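Chapter 4
When the Work Changes Hands

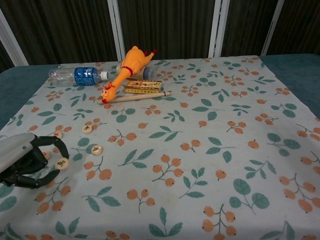
I spent 11 years on a packing line before I ever taught a class, so let me start with the line and get to the theory later. At Keltholm we packed mixed orders — toys, board games, bottled drinks, whatever the customer had clicked on — and every shift began with a stack of paper slips and sore wrists from the shift before.

Then in February the company brought in gripper arms from Vustisum, and my job title changed from packer to cell attendant. The pay went up a little. The talking went way down! On the old line I stood elbow to elbow with Bukola Sani and we gabbed all day long. In the new layout she was two cells over, and I could see the top of her head.

What did I do all day? Mostly I helped the arm when it got stuck. Flat things gave it fits, and so did anything soft or floppy that landed on top of something else. I'd clear the item, press the green button, and write down what happened. The plant wanted 3,000 picks a shift out of each cell, and when we came up short, I was the one who got asked about it (the arm never did).

Bukola loved the change. She learned to adjust the grip settings, took the evening course at Nustano, and was training other people inside a year. I missed my hands being busy.

Keep both of us in mind as you read. In this chapter we'll look at three questions: which tasks move to the machine, which new ones show up, and who gets a say in it. We'll begin with tasks. A job and a task are different things, and mixing them up causes a lot of bad planning.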